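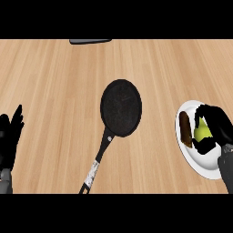 Notes on Changing a Grocery Routine

Sun 1 December

During November, this household moved its weekly shopping from the Kikbridge superstore to the Saturday market at Dramstead. The purpose of the change was to keep food spending within a fixed limit of 60 dollars a week.

The limit was met in every week except the last, when it was exceeded by five dollars owing to the purchase of coffee. Vegetables and eggs were cheaper at Dramstead. Flour, rice and cleaning goods were not, and these will again be ordered from Starkix once a month.

The market has certain drawbacks. Parking closes early, several stalls accept cash only, and the bus takes 40 minutes each way. Bread from the Hoarau stall is of high quality but is usually sold out by ten.

Meals were planned on Friday evenings, before the shopping list was written. Soup was served more often than was strictly welcome. The arrangement will continue through the winter, with coffee added to the regular budget.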